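Grip fault on the hand-held units: what we found and what changes

Most of you will have heard by now that the Pasura bedding work stopped for part of October. The short version is that some of the hand-held grippers were recording a closed grip when the fingers were still partly open. No one was hurt. A good deal of recorded work has to be thrown out or redone, and a few habits need to change before the next round starts.

The fault first came up at the Buchanan site, where recordings are checked before they go to Tisar for training. A checker noticed that the finger reading dropped to zero well before the fingers had met. On a hard object this hardly shows. On cushions, folded sheets and clothing it matters a lot, as an arm trained on those numbers learns to stop squeezing too early and lets the cloth slip.

We pulled the log for the month. Of 1657 recordings, 283 had the early zero. All of them came from 2 units. The rest of the pool was checked against a gauge block and read correctly.

When the two units were opened up on the bench in Cimville, both had the same trouble. A set screw on the finger position sensor had backed out by less than a full turn, enough to let the sensor ring creep on its shaft. Every hard squeeze moved it a little further. The software takes its zero point at start-up and doesn't look at it again, so the error grew through a session and vanished after a restart. That is why the morning check never caught it – the units were always freshly started when they were checked.

Soft items on beds make up the largest share of the Pasura list, and they are where a wrong reading is hardest to spot by eye. A cushion corner gives way under the pads, and with the fabric between them it isn't easy to say how far apart the fingers are. 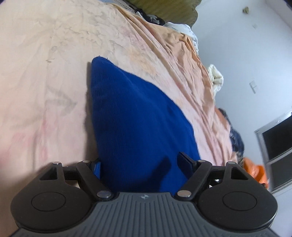
One reply to the first notice, from the evening crew, said the warning signs had been there for a while and that the form gave them no place to put it. They had felt a slight click in one unit when letting go of heavier blankets, and had mentioned it at handover, but the form only asks whether the gripper opens and closes. It did open and close. They asked for a free text line and for someone to read it.

That is a fair point and the form has been changed. There is now a line for noise, play or anything that feels different from the day before. Entries go to the Cimville bench the same evening.

The other changes are as follows.

The closed reading is checked at the start of a session, at the midpoint and at the end. Close the fingers fully on nothing, hold for a slow count of five, and note the number. Then do the same on the gauge block. If either number has moved beyond the limit printed on the block, stop and tag the unit. Please don't restart it first. A restart clears the error and we lose the evidence.

Set screws on all units have been refitted with thread locker and marked with a paint line across the head and the ring. If the line is broken, the unit is out of service, even if the readings look fine.

Keep fingers clear of the side linkages when you run the check. The bars close toward the body as the pads come together, and it's easy to rest a thumb there while you are watching the screen. There was one pinched glove over the summer. It has nothing to do with this fault, but more checks mean more chances to repeat it.

The affected recordings have been taken out of the Tisar training set. We looked at correcting the numbers, but the creep wasn't steady from one squeeze to the next and the results were no better than guessing. Bedding and cushion tasks will be recorded again first, then clothing. The hard object recordings from the same units are set aside until someone has time to go through them.

The two repaired units are back in Cimville on a long run of open and close cycles and won't go out again before December. Until then the Buchanan site will be short, so please return spares promptly and don't swap units between crews without writing down the number on the tag.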